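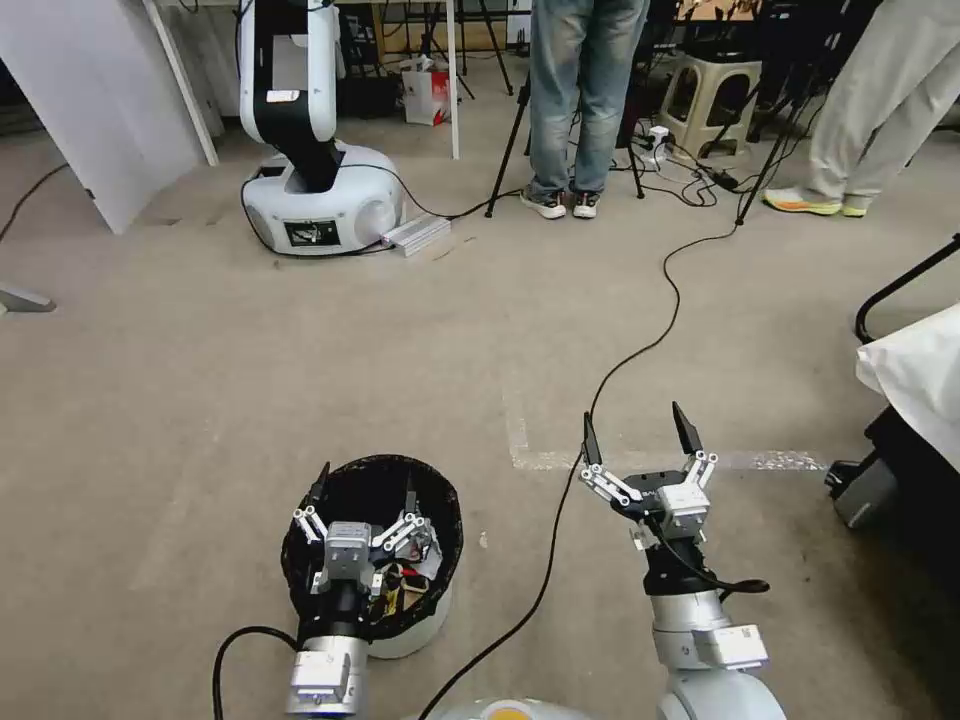

Left hand in the trash, right hand waiting its turn.

I have been putting off writing up the Fustadik hands, mostly because Bjartur likes them a lot and I share an office with him. We now have 164 logged tries on them, so I have run out of excuses.

Some background for anyone who missed the spring posts. We had been running plain two-finger parallel grippers from Komisau on both arms. They are ugly, they pinch, and they do what you tell them. Then the multi-fingered ones came in, with the linkages and the dark fingertips, and everyone who walked past wanted to see them pick something up. I wanted to see them pick something up 100 times in a row.

The trash test was Sena Appiah's idea and I still think it is the best one we have. Reach into a lined bin, close on whatever is in there, lift it out. Crumpled paper has no good side to grab, and the bag moves when you touch it. A vendor demo will show you a tennis ball or an apple. I have never seen one show you a used napkin.

So, numbers. The old Komisau gripper got 100 tries at the bin and failed 20 of them, nearly all on flat scraps lying against the bag. The new hand, over its 164, does better on big loose wads of paper. I'll give it that. On small stuff it is worse, and it has a habit I don't like at all, where a fingertip catches a fold of the liner and the whole bag comes up with the trash. Bjartur counts those as a pick. I don't, and we have agreed to keep two columns in the spreadsheet.

My bigger complaint is the controller. The Bunora box we drive the hands with reports a grasp as closed when the motor current goes up. Current also goes up when the fingers are pressing on each other. I asked Hywel Hopkin whether we could get the raw finger positions instead and he said yes, in the next firmware, in September. He said the same kind of thing about the last firmware.

Cables are still a pain too. The loop at the wrist has to be long enough for a full turn and short enough to stay off the rim of the bin, and I haven't found a length I trust.

Would I buy a second pair? Not at this price. Gert wants to go to 200 tries before we decide, with softer tips and a heavier bag, and I said fine as long as my column stays in.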